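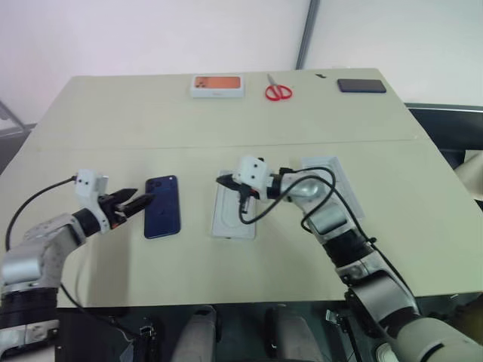 The packing table at Stellmont, with a phone and its clear tray waiting to go back in the box

I have wanted to see the inside of Stellmont ever since I bought my first secondhand phone from them, and this August they finally opened the doors for a visitors' afternoon. For anyone who hasn't come across them, Stellmont takes in used phones, checks them over, cleans them up and sends them out again in proper boxes. They have the ground floor of the old Ezeani carpet warehouse, down past the bus garage, and if you get there before 2 p.m. like I did, you will have plenty of time to admire the parking lot.

There were 20 of us on the tour, which was the limit, and we were met at the door by Rochelle Pruitt. She runs the packing side and she was a wonderful guide - patient, funny, and very happy to be interrupted, which was lucky because our group had a lot of questions. (The man next to me had brought his in a notebook!) We got visitor stickers and a cup of very strong coffee, and then we were off.

The first stop was receiving, where the phones come in. I had pictured big bins of them all jumbled together, and there I was completely wrong. Every one gets its own padded envelope and its own number, and it keeps that number all the way through the building. Rochelle told us they had taken in 2,028 phones the month before, and that 494 of those had come back with a case still on. I don't know why that delighted me so much, but it did. There is a whole shelf of cases people never asked to have returned, sorted by color, and it looks like a very odd candy store.

Testing was next and I will admit I lost the thread a little, as there was a lot about batteries. Cleaning was more my speed. They use soft brushes and wooden picks, and a cloth that gets changed far more often than any cloth in my house, and the woman at the bench let us each have a go on a scrap phone. Mine still had lint in the charging port when I handed it back. She was very kind about it.

But packing was the part I had come for, and it was every bit as satisfying as I'd hoped. The tables are plain pale beige ones with hardly anything on them, and you soon see how much nicer a job is when you have room to do it. The one in my photo had a blue phone lying face down in the middle, with the clear molded tray right beside it and a pair of red-handled scissors at the back. I'm a sucker for those trays. I always keep the ones from my own phones, thinking they'll be useful for buttons or beads, and they never are, and I keep them anyway.

Next to the scissors was a white box with an orange-tinted picture of the back of a phone on the lid, and we got talking about boxes for a good long while. A box is the first thing the buyer touches, Rochelle says, and people write in about boxes more than they write in about screens. Stellmont used to send everything out in brown mailers and the phones arrived perfectly well, but customers felt they'd been sent something from a drawer. Now the lids have to slide down slowly, with that little sigh of air. She had a couple of samples from Dovus, their box supplier, for us to try, one with a good fit and one a hair too loose, and you really can feel it.

The order of things at her tables goes phone, tray, paperwork, lid, and the phone is wiped one last time before it goes in. Gift orders get a sleeve called the Moment, in a soft gray card, with space for a handwritten message. I bought one on its own at the little counter by the exit, for two dollars, and my sister is getting it in October with a phone inside.

The tour ran well over the hour and I would happily have stayed for another. Wear flat shoes, as the floor is hard and there is nowhere to sit between receiving and packing, and bring an old phone if you have one, because they'll take it in at the front desk and give you a number for it. I handed over the one that's been in my kitchen drawer for years - case and all, so that's one more for the shelf.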